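The Patient Apprentice: A Month With the Wukov Hand Kit

By Lachlan Semple
February 20, 2026

My grandmother kept her dried beans in coffee cans on a shelf above the stove, and when one of those cans came down, which happened more often than you'd think in a kitchen with four kids running through it, whoever was standing closest got handed the brush. I have swept up a lot of beans in my life. I never once thought of it as a skill. Then I spent a good part of this winter trying to teach the same job to a machine, and I have a new respect for my own two hands and for the eight-year-old who used to do this in his socks.

The machine in question is the Wukov, a teaching kit put out by a small company called Herkska, and if you haven't heard of it, don't feel bad, I hadn't either until my neighbor's daughter mentioned it over the fence. The idea is simple enough to explain at a dinner party. You hold a gripper tool, a sort of hefty pair of black fingers with a handle and a camera, and you do a chore with it. You do the chore again. You keep on doing it, and the software that comes with the kit studies your recordings, and by and by a robot arm with the same kind of fingers has a go at it.

Plenty of outfits will sell you something along these lines now, and most of them are aimed at university labs with university budgets. What drew me to the Wukov was that it's meant for community workshops, high school shop classes, and the sort of retired tinkerer who already owns too many clamps. We bought ours for the Mackay workshop, where I help out, and we've been passing it around ever since.

Setup took me one long evening and a pot of coffee. The booklet is written in plain language and has good drawings, and I only had to start over once, when I attached one of the fingers backward and couldn't figure out why the thing pinched like a crab with a grudge. The software, which is called Clullano, goes on an ordinary laptop. It asks you to name your chore, walks you through a short calibration where you open and close the fingers a few times, and then it more or less gets out of your way. I liked that. So much of what I review wants to be my friend.

I started with stacking cups, as the booklet suggests, and after 39 recordings the arm was stacking cups well enough that I called my wife in to see. She watched it do three, said it was very nice, and asked if it could do the dishes. (It cannot do the dishes.)

So I wrote to Herkska and asked what I ought to try next, and I got a phone call back from Bhupendra Mishra, who looks after the lesson packs there and is about as cheerful a man as I've ever talked to. He told me to go to the back of the booklet and try sweeping.

"Everybody wants to do folding," he said. "Folding is lovely, it makes a good video. But sweeping is where people learn how to teach. You've got two tools and a whole mess of little things that go wherever they please."

He was right about the little things. A cup is one object, and it stays put until you move it. A spill has a hundred opinions. Kidney beans slide along nicely in a bunch, but mung beans roll, and if you come at them too fast they shoot past the lip of the pan and off toward the wall. You find yourself slowing down, making short strokes, and going back for the one that got away. Every bit of that goes into the recording, the good habits along with the bad ones, and I'm sorry to say the arm picked up my impatience before it picked up anything else.
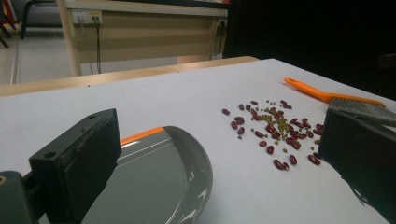
WORKSHOP & HOME: HANDS-ON

The sweeping lesson asks for a pan, a brush, and something dry to spill, and I'd tell you to use a light, smooth tabletop if you have one. Dark red kidney beans stand out beautifully against white. The little green ones are harder on the eyes, but mixing two sizes makes for a much better lesson. A brush with a bright handle helps too, and orange has been just fine.

Now for my complaints, and there are a few. The gripper fingers are big, square, blocky things, and they take some getting used to around a slim brush handle. The tool gets heavy, too. After 13 recordings in a row my wrist wanted a rest, and Bhupendra suggested I stop at 11 and go do something else for a while, advice I've since passed along to everyone who borrows the kit. And Clullano could be a good deal clearer about which recordings are helping and which ones you ought to throw out. I kept some real stinkers far too long.

By the time I'd reached 311 recordings, the arm could clear most of a spill on a good try and make a fair mess of it on a bad one. Bhupendra says an update planned for August should make sorting the recordings easier, and I'll hold on to my notes until then. For a shop class or a club with a few patient people in it, I'd recommend the Wukov warmly. If you're on your own, borrow one first, and buy more beans than you think you need.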